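Two-hand shirt folding rig, shared workshop build
Forum > Home and Shared Shop Builds > Arms and Grippers

skaras
Posted 23 February 2018
Continuing from my November thread, which got locked. Both arms are up over the table now. Total spend so far is $2744, not counting the table. Practice garment is an orange button-up, laid flat, collar to the left. 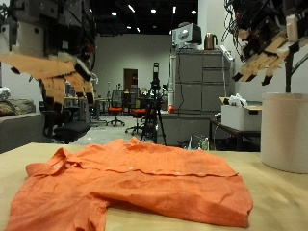

Photo: Savvas Karras

The plan is sleeves in first, then the hem up to the collar. The collar is my main worry. It curls up at the end and the fingers want to push it along the wood.

garier_81
Why a button-up? Start with a towel. You will spend 300 tries on that collar and learn nothing about the arms.

skaras
Towels are done. I want shirts.

athina_s
I'm with Savvas on the shirt, but I would fix the wrist view before touching the fold code. Post what the small camera gives you.

skaras
From the wrist:

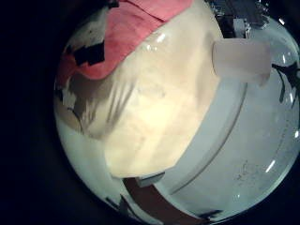 My fold code picks its grab point from this view, so whatever is wrong here goes straight into the motion. I've tried two exposure settings and kept the darker one. The middle of that cream thing still glows, and the pink-red cloth across the top of it has a soft, uneven edge that I can't get a clean line from.

garier_81
Then drop the wrist camera. A fixed one overhead is easier to calibrate.

athina_s
Disagree. Overhead you get the hands in the way exactly when you need to see. Mask the black outside the circle, and do something about the glare on the right side before you run edge detection.

lurnotstead
What cycle count are you testing to? Ours got to 3000 before a finger joint went sloppy – check yours early.

skaras
Nowhere near that. One more of the table from a different spot, for Athina, who asked about clearance at the right end. 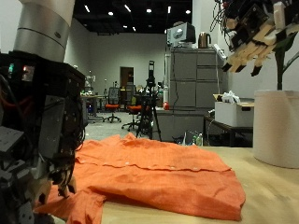 Both hands over the table, shirt spread flat.

athina_s
I'd move that tall white container off the table. It stands right below the second hand.

garier_81
Agreed on that one. Still say towel.

skaras
Container will go. I'll post the masked wrist view when I have it.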